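Updated in June. Larasati Sopacua keeps this page for everyone who works at the dish cell. If you find a better way to do something, write it in the notebook at the cell and I will add it.

# Tips for keeping the dish cell in good order

Our cell is a simple one: one arm with a two-finger gripper, one table, one dish rack. The arm puts plates and cups in the rack and takes them out again. We call the cell Jirkwood, after the old name of the building, and you will see this name on the log sheets. Most of the trouble we had in the first months did not come from the arm. It came from small household things: a rack which moved a little, a greasy pad, a tray full of crumbs. So this page is written more like kitchen tips than like a manual. The manual is in the drawer and you should read that too.

## Before you touch anything

Press pause on the pendant, then turn the key to manual and take the key with you. Pause alone is not enough. If a second person is at the computer, tell them with your voice that you are going to have your hands at the rack, and wait for the answer.

Open the gripper fully before you start. You can see the pads better and you will not catch your sleeve.

Remove rings and bracelets. Long sleeves should be rolled up, also when the work takes only one minute.

## Setting the rack

The arm knows where the rack should be. It does not look for it very well, so we must put it there each time the same way.

1. Wipe the table first. One grain of rice under the tray is enough to make the rack rock.
2. Put down the tray with the rack already on it. Hold the wire with one hand and press the tray with the other, because the two parts can slide against each other.
3. Push gently on each corner. If it rocks, lift it and look under it before you blame the table.
4. Look along the wires from the end. They should stand straight. A bent wire can be corrected by hand, slowly, with the rack taken off the table.
5. Send the arm to the check point at 8 percent speed, and keep your thumb on the stop button. The gripper should come down between two wires without touching them. 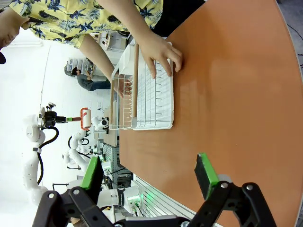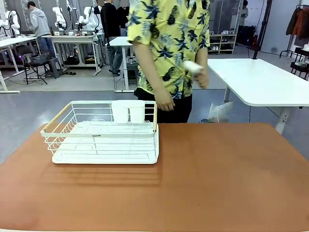

### Cleaning the tray and the wires

Use warm water and ordinary dish soap. I tried the Clokar spray which somebody left under the sink and it makes a film on the plastic, so the rack slides on it like on ice. Soap is better and cheaper.

The tray collects crumbs in the rounded corners. An old toothbrush is the best tool for this. For the wires, fold a cloth once, close it around the wire and pull upward. Look for places where the white coating has opened. Such a place will rust, and it also scratches the cups. A drop of white enamel closes it for some months, but let it dry overnight before the rack goes back to work.

Do not soak the wooden handles. Wipe them, dry them directly after, and rub in a little food-safe oil when they look pale. Only a little! Oil on the handle comes to your fingers, and from your fingers it comes to everything else.

### Cleaning the gripper pads

The rubbery face of the pads does all the holding, so it is worth two minutes every morning.

- Wipe with a cloth which is damp, not dripping. Water should not run down into the linkages.
- For grease, put one drop of soap on the cloth, then wipe again with clean water.
- No alcohol on the rubber. It feels very clean for one day and then the surface becomes hard and shiny.
- Dry with a cloth that leaves no lint. Paper towel leaves small pieces.
- Check both pads from the side. If one is worn more than the other, the plates come up crooked. Change the two together, also if one still looks good.

After new pads are on, let the gripper open and close 12 times with nothing in it, then 12 times on a plastic cup. I listen during this. A dry click usually means that a pivot screw is loose.

### Pivot screws and linkages

Check the screws once a month with the small driver from the red box. Turn until you feel it stop, and then do not turn more. They are small and I have already broken one.

Dust likes to stay in the joints. A soft paintbrush takes it out. Compressed air blows it deeper, so please leave the air can for the keyboard.

We do not oil the fingers ourselves. If they move heavily after cleaning, write it in the log and stop the cell. Last winter the fingers were slow for one week and everybody had an idea about oil. The reason was a hair, a long one, which was turned around a pin. Tweezers and a good lamp solved it.

### Cables

Follow the cable with your eyes from the tool to the base every time you finish. It should have a loose loop at each joint. When it is tight at one place, it will rub there, and you will find black dust before you find the damage.

Use hook-and-loop ties, never plastic ties pulled hard. On the floor, keep cables away from the place where you stand to load the rack. I use tape of the Seo brand for this because it comes off in summer without leaving glue. Other tape is surely also fine — test a short piece first.

### When the plates start to fall

Go through this in order. I wrote it like this after spending one whole afternoon with the computer, and the fault was the rack.

**All plates touch the same wire.** The rack has moved, or this wire is bent. Set the rack again and repeat the check point.

**Plates slip only after lunch.** Look at the pads. Somebody has probably loaded greasy dishes. Wash, dry, try again.

**Only one plate slips.** Take this plate out and look at its edge. We have some plates from the Zellik set with a thick glaze, and the gripper does not like them. They are now in the upper cupboard for people.

**The cups fall but the plates are good.** The closing force is set for plates. Load the cup program, it is the second one in the list.

**The gripper stops before it is closed.** Open it, check for a piece of cloth or food between the links, and close it slowly in manual.

If nothing from this helps, stop there and leave the cell paused with a note on the key. Please do not change the taught points to make the arm fit a rack which is in the wrong place. It works until the next person puts the rack correctly.

### What to write in the log

Write what you changed, and the number from the cycle counter. When I changed the last pads, the counter showed 3,875. Without this number we can only guess how long a pair is good. After every repair we run 100 cycles with the plastic plates before the real ones come back, and the result goes on the same line.

Spare pads are in the second drawer, in the bag with the blue clip. When you open the last pair, put the empty bag on my desk and I will order more.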